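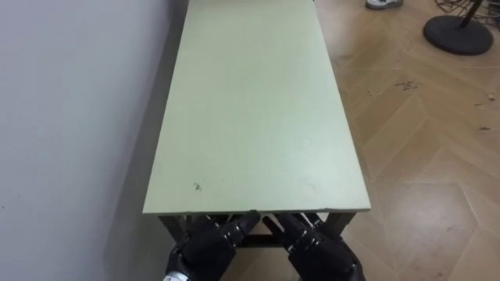 A reader wrote in to ask how you're meant to watch Trendwood when every app lists the episodes in a different order, and whether skipping the shorts matters. Fair question. I've had more than 30 messages asking some version of it so here's the quick guide. Spoiler free, mostly.

What you need

A Cliltesex login (the free tier works, with ads). An evening or two. Headphones if you can, the sound mix is half the show.

Step 1. Fix the order

Open the show page, go to Episodes, then Sort. It'll say Recommended. Change it to Release. Do this before you press play on anything, the app remembers whatever you started with and it's a pain to undo. On the TV app the Sort button is hidden under the three dots. Phone app, top right.

Step 2. Start with "Ulludley"

Not the pilot. I know. The pilot is fine but slow and it was made before they settled on the art style. "Ulludley" is the drowned town one, hand drawn look, barely any dialogue. If you don't like that one you won't like the rest, save yourself the time.

Then go back to the pilot and watch straight through to the break.

Step 3. Shorts go in the middle

There are 3 shorts. Cliltesex puts them under Extras, which is dumb, two of them set up the second half. Watch all of them after the midseason break, before "Garcia". The ending of "Garcia" makes no sense otherwise. Ask me how I know.

Step 4. Turn off autoplay

Settings, Playback, Autoplay next episode, off. The credits have scenes in them and autoplay cuts them at the worst moment. Also turn off Skip Intro, the titles change every episode and theres stuff hidden in there. Look for the number 3764. Not saying why.

Step 5. Subtitles

Pick English (full), not English. The plain one leaves out the radio chatter in the background, and the radio chatter is where most of the plot is in the second half.

If it goes wrong

Order resets itself: log out, log back in, set Release again. Works for me.

Shorts missing: check your profile isn't set to Teen, they're rated higher then the main show.

Got 2 profiles on one account? Each one needs the settings changed seperately.

Finale guide goes up Sunday, if I get through the rewatch. Put your theories in the comments but mark spoilers please.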